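How Do You Teach a Robot to Put Away a Bowl?

By Leonie Fairweather
For readers ages 7 to 11

Think back, if you can, to when you learned to tie your shoes. Chances are that somebody sat down beside you, or maybe behind you with their arms reaching around yours, and made the loops nice and slowly. You watched. Then you had a go, and it came out as a big floppy knot, and they showed you again. Probably they showed you a lot of times, over a lot of mornings, while everyone else was waiting at the door with their coats on!

Robots can learn something like that too. For a long time, people who wanted a robot to do a job had to write down every bit of it as a list of instructions: move up this much, turn that much, squeeze, stop. That works very well in a factory where each part arrives in exactly the same spot all day long. It works badly in a kitchen. Bowls get left all over the place in a kitchen. They can be big or small, right side up or upside down, and sometimes there is half a banana in them.

So some robot teachers do it another way. They show the robot what to do.

Two ways of showing

The first way is called teaching by hand. You take hold of the robot's arm (once it has been switched into a special mode that lets the arm go nice and easy) and you move it yourself, a bit like moving a friend's hand when you're helping them draw a letter S. While you push and pull, the robot keeps a record of how its joints are bending. A joint is a place where an arm can bend or twist, and you have plenty of your own. Wiggle your wrist and your elbow and you've found a couple already.

The second way is called teleoperation, and yes, it's a mouthful. Say it with me: tell-ee-op-er-AY-shun. "Tele" means "far away," just as it does in telephone, and "operation" means making something work. In teleoperation, a person holds a set of controls, and when the person moves, the robot moves along. You squeeze a handle, and the robot's fingers close. You lift your hand and up goes the arm. It feels a little like having a very large and slightly clumsy puppet.

My friend Tayla Ellery is a robot teacher, and she let me try. I was sure I would be good at it, because I pick up bowls every single day of my life. Well! I bumped the bowl, I pinched the air next to the bowl, and I pushed the bowl gently along the table like a little boat. Tayla was very patient with me. She told me to go slower than I thought I needed to, and to look at where the fingertips were before I did any squeezing at all.

Looking from more than one place

Try this at home. Put a plastic cup on the table, close one eye, and reach out to touch the rim with one fingertip. Now try it with both eyes open. Easier, isn't it? Your two eyes look from slightly different places, and your brain puts the two views together to work out how far away the cup is.

A robot can have cameras in several places for much the same reason. One might stand beside the table, where it gets a good view of the arms. Another might ride along on the robot's wrist, so it goes wherever the fingers go and sees things up close. 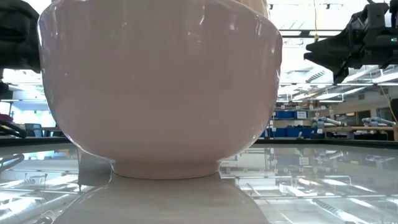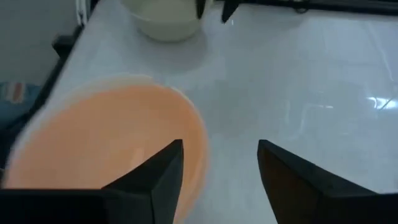
Bowls on the table, and robot arms to handle them. The first picture is the view from a camera by the table, and the second is from a small camera on the robot itself, looking past its two black fingers.

Have a good look at the fingers in the second picture. There are only two of them, and they have pointed tips. We call that kind of robot hand a gripper. You can pretend to have one by holding out your thumb and your pointer finger and tucking the rest away. Now try picking up a cereal bowl (an empty one, please, and check with a grown-up). You'll probably find that you want to pinch it by the rim. Does it tip? Does it swing? Now you know the sort of thing a robot teacher has to think about.

Again, and again, and again

Each time a teacher shows the robot the task from start to finish, it's called a demonstration. One demonstration isn't much to learn from. If the robot only ever saw an orange bowl sitting on the left, it might get very muddled by a white one at the back. So the teacher moves things, swaps things, and does it over.

A computer then studies all those demonstrations and looks for what goes with what. When the camera sees the rim this close, the fingers usually start to shut. When the fingers have shut, the arm usually goes up. Bit by bit it builds up a kind of know-how, and then the teacher lets go of the controls and lets the robot have a turn by itself.

And the mistakes? Those are useful as well. If the robot keeps missing tall bowls, the teacher knows to go back and show it more tall bowls.

Be the robot

You need two people, a scarf for a blindfold, and a plastic bowl. One of you is the robot and wears the scarf. The other is the teacher, and stands behind and gently guides the robot's arm to pick up the bowl and set it down somewhere new. Do that 9 times, starting from the same spot. Then let the robot try alone.

Did it work? Now move the bowl over by the width of your hand and try once more.

Words to know

Demonstration: showing a task from start to finish.
Gripper: a robot's hand.
Joint: a place where an arm bends or twists.
Teleoperation: moving a robot by using controls.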